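The Rulebook Gets Shorter, Slightly
From the Skaltisar simulation desk, 13 April 2022

Those of you who opened the Badivetti task rules in February will remember that they ran to 159 clauses, 18 of which defined the word "grasp." We are pleased to report that the new draft defines it once. The people who wrote the other 17 have been thanked and given something else to define.

The draft covers simulated household work for two-armed robots: picking things up, carrying them through rooms, getting past doors without a lawsuit. It applies to anyone who sends recorded runs to the shared library, and that now includes the Wundholm group, who have been very polite about our file naming.

The biggest change is in section 2, on what counts as holding something. Under the old rules, a run was marked "object held" as soon as the object sat between the fingers from the wrist camera's point of view. It was a generous standard. By that measure I am holding my coffee whenever I look at it through two pencils.
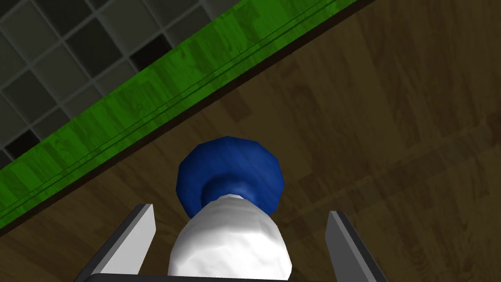 Wrist view over the tabletop. There is open space on both sides of the white body, so under section 2 this one is logged "between fingers," not "held."

From now on "held" needs contact on both fingers in the simulator's own contact log, and the label has to come from the log. If the log and the picture disagree, the log wins and you write a note. Please write the note in sentences. Last quarter's notes included a great many that said "weird."

Section 3 deals with views. Every run needs at least one wrist view and one body view, saved from the same run and stamped with the same clock. The wrist view is good for small gaps and useless for nearly everything else. The body view will tell you where the arms are in the room, and it will make your carefully chosen object look like a crumb. You need both. Reviewers at Lo Presti went through 2708 submitted runs under the old rules and found that 1792 had the two views on the same clock. The rest had two views and a shared sense of optimism.

Section 4 is the door section, and yes, it is still the longest. Doors are where most of the arguments are. The draft asks for the following:

Record the door angle when the run starts, even if the door is never touched. "Open" is not an angle.

Keep the idle arm in the record. It has joints and a volume and it can hit things. Several labs had been leaving it out of the collision check on the grounds that it wasn't doing anything, a defense that has never worked for me either.

Set a minimum distance between the gripper and the door frame, and report it. We don't tell you what the distance should be. We tried, and the meeting ended at dinnertime. 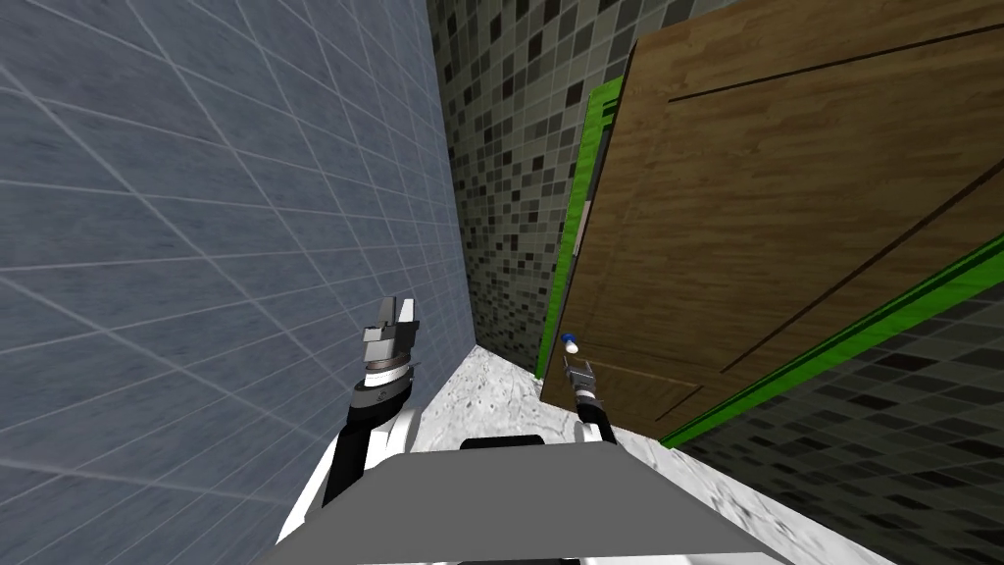 Body view by the partly open door. The right gripper is out near the green frame strip with the blue-and-white piece at its tip; the left one is raised and still goes in the collision check.

There was some pressure to add a section on room colors, after a reviewer complained that green trim and three sorts of tile in one house was hard on the eyes. We looked into it. Odd surfaces are allowed, and varied ones are encouraged, as long as the texture set is named in the run file. Taste remains outside the scope of this document.

Two small housekeeping points. Failed runs are to be kept and labeled as failed, including the embarrassing ones. And if you edit a run after recording, say what you cut and where. A run that begins with the object already in midair raises questions, and we are the ones who have to answer the emails.

Comments on the draft go to the usual Skaltisar address. Put the clause number in the subject line. Comments on the word "grasp" will be read last.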